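La norma del umbral

El borrador de la Norma Interna de Asistencia Doméstica llegó a la mesa de la comisión de Stornotell un jueves, a las nueve de la mañana, con 23 artículos y una sola enmienda pendiente. La enmienda se refería al artículo 5 y la firmaba Maëlle Lemieux. Ocupaba dos líneas: «Antes de introducir los dedos de la pinza en el tambor de una lavadora, el sistema se detendrá ante la puerta y verificará su contenido. La detención no podrá suprimirse por razones de rendimiento».

Iulian Dumitrescu, que presidía la sesión, leyó el texto en voz alta y preguntó si alguien deseaba oponerse. Gaëtan Roussel pidió la palabra. Representaba a Edeck, la sociedad que explotaba los equipos en régimen de arrendamiento, y traía preparado un cálculo. Cada pausa consumía 700 milisegundos. Multiplicada por las puertas de armarios, hornos y lavadoras que un equipo atendía en una jornada, la cifra dejaba de ser despreciable. Edeck solicitaba que la detención fuera recomendada y no obligatoria.

–¿Recomendada a quién? –preguntó Lemieux.

–Al integrador –respondió Roussel.

–El integrador no estará en la casa.

Dumitrescu ordenó que ambas intervenciones constaran en acta y propuso continuar la deliberación en la sala de ensayos, conforme al procedimiento. Los miembros de la comisión bajaron por la escalera de servicio, porque el ascensor llevaba en revisión desde marzo, y ocuparon los asientos junto al puesto de control. Kohei Hosoda, responsable técnico, dio lectura a las condiciones de la prueba: carga mínima, puerta cerrada al inicio, cesto situado delante de la máquina, ningún operador dentro del perímetro. Pidió después que se guardara silencio, y se guardó.

El brazo avanzó a la velocidad reducida que prescribía el artículo 2. Ante la lavadora, con los dedos abiertos, se detuvo. En el monitor de la muñeca se distinguía, tras el cristal oscuro, un trozo de tela roja junto a la pared del tambor.
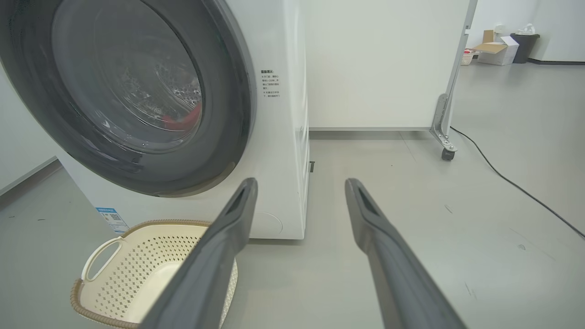
Marius Olteanu observó entonces que una pausa sin criterio de salida no constituía una medida de seguridad, que el artículo debía precisar qué se verificaba, con qué grado de certeza y qué conducta se seguía cuando ese grado no se alcanzaba, y que de lo contrario los equipos se detendrían con toda corrección para hacer a continuación lo mismo que habrían hecho sin detenerse.

Roussel asintió, quizá creyendo que la objeción le favorecía. Lemieux tomó nota.

–Acepto la precisión –dijo–. Si el contenido no puede identificarse como ropa, el sistema no accede al tambor y solicita la intervención de una persona.

–¿Y si no hay nadie en la vivienda? –preguntó Hosoda.

–Espera.

–¿Cuánto tiempo?

La pregunta quedó sin respuesta durante un intervalo que el acta no recogió. Dumitrescu repasó sus papeles. En el expediente figuraba, como anexo, el informe de Preda sobre el incidente que había dado origen a la comisión: una puerta abierta sin comprobación previa, un gato dormido entre toallas, un arañazo en el animal y otro, más profundo, en la confianza de la familia. El informe calificaba el daño de leve. Lemieux, que había redactado aquella calificación cuando trabajaba para Preda, no la había mencionado en toda la mañana.

–El tiempo que sea necesario –dijo por fin–. Una colada puede esperar.

Roussel manifestó que su empresa no podía suscribir un plazo indefinido. Hosoda propuso una fórmula intermedia: el equipo esperaría en posición de reposo, con los dedos retirados, y registraría la tarea como pendiente y no como fallida – distinción que, a efectos contractuales, eximía a Edeck de penalización. Roussel solicitó que la fórmula se le leyera dos veces. A la segunda, cerró la carpeta de los cálculos.

La votación se celebró allí mismo, de pie. El artículo 5 quedó aprobado con la adición de Olteanu y la redacción de Hosoda. Dumitrescu encargó a Lemieux el texto definitivo y le recordó que disponía hasta las seis de la tarde para remitirlo a Akow, cuya oficina se ocuparía de la traducción.

Los demás subieron. Lemieux permaneció en el puesto de control con el borrador sobre las rodillas, tachó la palabra «contenido», escribió encima «lo que haya dentro» y, tras considerarlo, restituyó el término original.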